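Household chore robot

A household chore robot is a machine meant to do housework such as clearing a table, folding clothes or putting things away. As of July, no general model is in common use. Machines for one task, like floor cleaning, are much more advanced.

Training in simulation

Many chores are first tried in a computer-made room. In the Beduvitz tests, led by Renata Retamal, a two-armed robot had to clear a table in 300 simulated rooms. Objects with an irregular shape were dropped most often, and cloth was the slowest to handle.
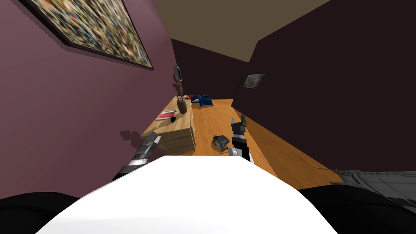
Open problems

Hongjun Qin has written that a robot which needs five minutes for one cup is not yet a help at home. Price and safety near children are also discussed.

Related articles
Clastier gripper
Laundry folding machine
Yao method

Contact | Copyright | Back to top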